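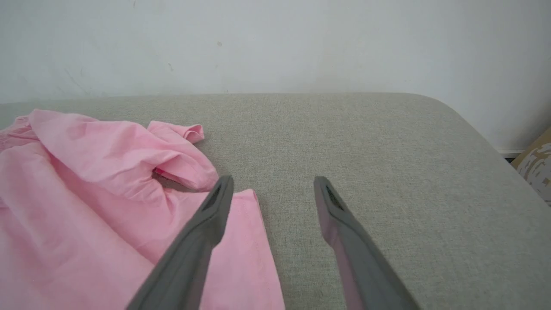

When is the machine supposed to get cleverer than us, according to this Lomora talk?
Within 60 years, if you believe the speaker, who was careful to pick a date he won't be around to be asked about.

Posted by tinribs, December 2018

I sat through the recording last night, all of it. Ewan Dunstan is a good talker, I'll give him that. He just never says what "cleverer" means. My calculator beat me at sums in primary school and I've not noticed it taking over.

Reply from marrowfat_p
You've skipped the bit where he defines it. It's when the program can improve its own design without help. Page 2 of the handout.

Reply from tinribs
I read page 2. It says "meaningfully improve". Meaningfully is doing a lot of lifting there.

Reply from Darcy Brunton
I work with this stuff (Bamach, not Lomora, so no loyalty either way). Sixty years is daft, but too long if anything. Our program got 896 out of 986 on a reasoning test that stumped it completely in January.

Reply from gullwing
Did anyone check it hadn't seen the answers?

Reply from Darcy Brunton
We checked. Some of the questions were in a public set, so knock a bit off. It's still a big jump.

Reply from gullwing
"Knock a bit off" is how my brother-in-law sells cars.

Reply from marrowfat_p
Can we not do this again? The McAlister thread got locked for the same row.

Reply from tinribs
The McAlister thread got locked when someone posted their whole novel. Anyway, has anybody got the Brultovo reply to the talk? The link I had just goes to their jobs page.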